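Caderno da oficina Larkura — coleira de temperatura para cães
5 de maio de 2024

Manhã ótima! O protótipo novo da coleira chegou à bancada montado e ligou à primeira. Já me tinha preparado para passar o dia a refazer soldaduras e afinal sobrou tempo para aquilo que eu queria mesmo fazer, que era olhar para as curvas do sensor de pele com a cadela a sério e com o pelo a sério.

Recapitulando, para quem pegar nisto depois de mim: a coleira lê a temperatura junto ao pescoço e a frequência respiratória (pelo acelerómetro, o arfar vê-se lindamente). A versão Grerker tinha o sensor virado para fora e media sobretudo o sol. A nova tem dois sensores, um para dentro e outro para fora, e trabalhamos com a diferença. Ideia do Deming Yan, fica registado, ele bem merece.

Ensaio de hoje com a Fusca, a labradora da Merle. Passeio curto no pátio, depois sombra, água à vontade, e coleira sempre posta. Ela parou quando quis e deitou-se quando quis. O sensor interior subiu devagar no passeio e começou a descer pouco depois de ela se deitar no cimento, de barriga para baixo, toda esticada. O arfar abrandou antes da temperatura — coisa que eu esperava, mas nunca tinha visto tão limpa num gráfico nosso. Fiquei a olhar para aquilo feito parvo.

Problema: quando a Fusca se coça, o acelerómetro interpreta como arfar muito rápido e o alerta dispara. Coçar é mais forte e mais irregular, deve dar para separar pela amplitude. O Deming quer tentar com um filtro simples antes de complicarmos. Concordo.

Outro problema, menor: a fivela Sobczak roça atrás da orelha. Não deixou marca, mas ela abanou a cabeça várias vezes no início. Experimentar a fita mais larga e passar a caixinha para baixo do queixo.
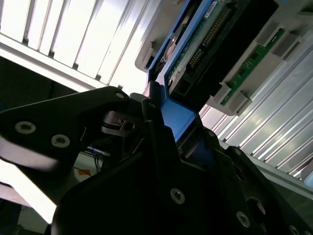 A caixa da coleira precisa de um encaixe melhor para o módulo da bateria. Neste momento entra torto, e com pelo metido na ranhura nem chega ao fundo. Quero uma calha que guie a peça desde o começo, sem obrigar ninguém a acertar no sítio com uma cadela de trinta quilos a puxar. É o princípio do suporte azul a entrar na baia de plástico cinzento: a peça desliza para dentro do alojamento que a recebe. Em miniatura, claro, e com cantos redondos, que aquilo vai encostado a um pescoço. Vou desenhar duas variantes, uma com patilha e outra só com atrito, e imprimir as duas para a Merle experimentar com luvas de jardim (foi ela que pediu, diz que é com elas que costuma estar quando chama a cadela).

A Merle Sutcliffe leu os registos ao almoço e fez a pergunta certa: o que é que o dono vê quando o alerta toca? Agora vê um número. Não chega! Quem tem um cão a arfar à frente precisa de saber o que fazer: levar para a sombra, molhar com água fresca, arejar, ligar ao veterinário e seguir para lá. E a coleira nunca pode dar a entender que está tudo bem só por não apitar. Um cão de focinho curto, um velhote ou um gordinho pode estar aflito com números que na Fusca seriam banais. A Merle vai escrever os textos e mostrá-los à veterinária dela antes de entrarem na aplicação.

Estação de base Sistier: fez a descarga dos dados nas 4 tentativas, sem perder nada. Que alívio, depois da semana passada. Falta ver como se porta com duas coleiras ao mesmo tempo.
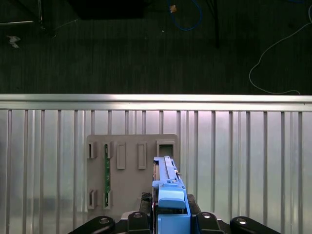
Cabo azul em laço e cabo branco, sobre o piso escuro canelado.

Para a próxima sessão:
— filtro do coçar (Deming)
— duas variantes do encaixe (eu)
— textos do alerta (Merle)
— fita larga, caixa debaixo do queixo
— arranjar um cão de pelo comprido! A Fusca é um amor, mas tem pelo curto e não nos diz nada sobre um serra-da-estrela em agosto.

Nota à margem: a tigela dobrável verteu para dentro da minha mochila. Levar a de inox.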